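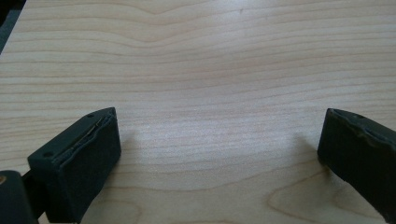

Pale wood with a wavy grain: lovely to look at, very quick to mark.

How I get tea rings out of a pale table top

Print this page | E-mail this page

I've had my table from Skultbridge for 2 years now and I'm forever telling people off about coasters (then forgetting one myself, of course). White, cloudy rings are the easy sort, so start with those. Dark ones have gone deeper and usually want sanding, which I'm leaving well alone today!

1. Wipe the top over with a barely damp cloth, then let it dry completely. I gave mine 22 minutes and a cup of tea – on a coaster.

2. Lay a clean cotton tea towel over the ring. Set your iron to low, with no steam at all, and press for a few seconds. Lift, look, and go again if the mark is still fading.

3. If a faint ghost is left, rub in a tiny dab of plain white toothpaste with your fingertip, always along the grain. Try it somewhere hidden first. Wipe it off well.

4. Buff in a thin coat of wax. I use the Cinosine one in the small tin, but any clear furniture wax will do. Leave it overnight before you put anything back.

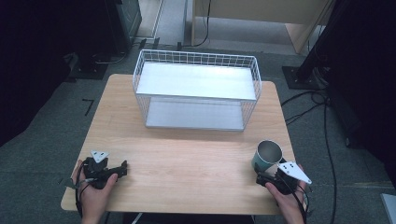

Keeping it nice

I re-wax every February and whenever water stops beading on top. Felt pads under anything with feet are well worth the bother too, and a pack of 13 lasted me ages.

E-mail this page to a friend | Print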